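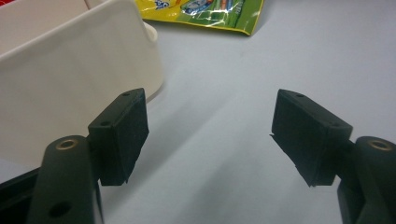 Foundry news: the second furnace at Drusen

The second induction furnace at the Drusen works was lit in January and has been on regular shifts since then. It replaces the old cupola, which had been kept going on coke for longer than anyone at Erus planned. The cupola stack is still standing. It will come down when the roof over the charging bay has been repaired, and until then the area inside the yellow line stays closed to everyone except the maintenance crew.

The new furnace holds 3 tonnes and is charged by hand from the upper platform, as the first one is. Pig iron and steel scrap come in through the east gate. Returns from the moulding shop (runners, risers and rejected castings) go into the bins beside the weighbridge and must be sorted by grade before they are lifted. Rasa Kütt in the laboratory has asked again that ductile returns are kept apart from grey iron. Two heats had to be corrected last month for magnesium, and on both occasions the bins had been mixed.

Most of the work in the first weeks was on the lining. The silica lining was rammed dry and sintered slowly, and the first charges were clean steel only. Gerardo Cirillo, who ran the sintering at Ostumetti before he came to us, stayed on site for the whole of it. Wear is being measured at the end of each campaign. So far it is heaviest at the slag line, as on the first furnace, and the reline interval has been left as it was.

Pouring temperatures have not changed. The ladles have. The old open ladles are being withdrawn and the teapot type is now used for all pump and valve castings. They need longer preheating, so the burners go on before the shift starts. Please do not move a ladle from the preheating stand without entering it on the board.

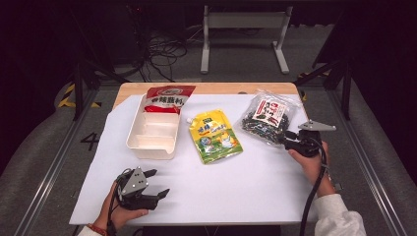
Will the change of furnace affect the grades we can supply to Fontana?

The grades stay the same. Fontana will go on taking grey iron for housings and ductile iron for brackets, and the first castings from the new furnace passed their tensile and hardness tests. Rasmus Toom has sent the certificates to the sales office, where copies can be had on request.

Sand plant

The shake-out drum was stopped for new screens and is running again. The sand coming off it is finer than before and moisture at the mixer has been reset to suit. Moulders on the small line should tell Sveva Orlandini if they see scabbing or blows on thin sections. The old screens are in the yard and are not to be used as walkway covers.

Dust extraction over the knock-out grid is working at 70 per cent while a fan bearing is on order. Masks are required there on all shifts until it has been fitted.

Training

Graziella Valentini is taking names for the slag handling course. It is held in the upper meeting room on Wednesday at the end of the early shift, and furnace hands who have moved over from the cupola should attend. Boots and face shields of the new pattern can be drawn from the stores on the same day. Old shields should be handed in at the counter.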